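About Bomero

Bomero is a small language school in Ristside. We teach English to adults who came here for work or for family, and we also prepare people for the citizenship interview. The school was opened by Orla Keogh and Mandla Baloyi in two rented rooms over a bakery. At that time we had 11 students and one blackboard.
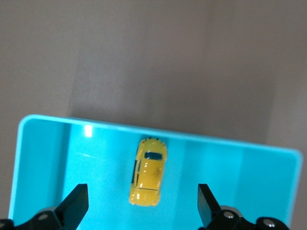 Today we have six teachers, and most of us learned English as a second language too. We remember very well how it is to stand in the post office and lose every word. For this reason our first lessons are about speaking, and the grammar comes a little later. A group has never more than 20 people. Evening groups start in September and in the spring, and you can join a morning group in any week if there is a free chair.

Since the opening, 1,124 students have finished at least one course with us. Many of them come back for the conversation evening, which is free of charge for former students. 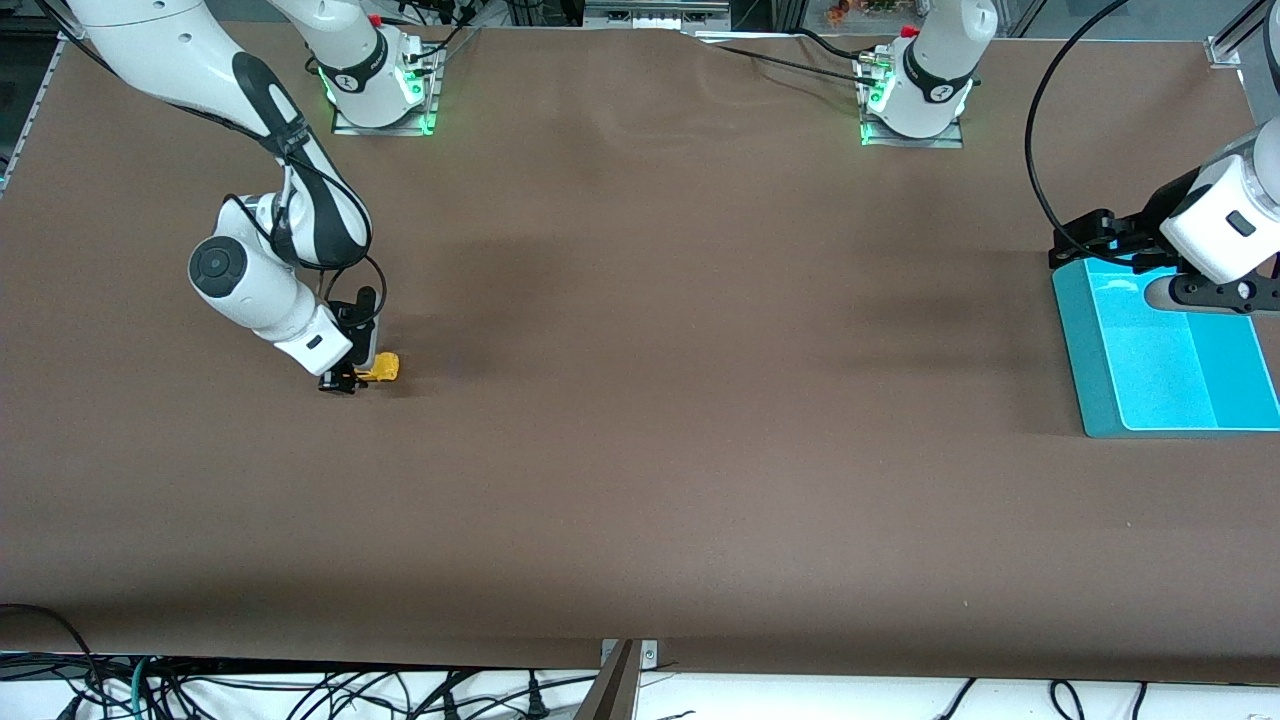 Saoirse Rafferty wrote to us after her course: "I was afraid of the telephone for years. Now I call the doctor by myself, and I also call my landlord when the heating is broken."

Before you register, please come for a short talk with Brendan Sheehan at the front office. He will find the right level for you. The talk costs nothing and you do not need to prepare for it.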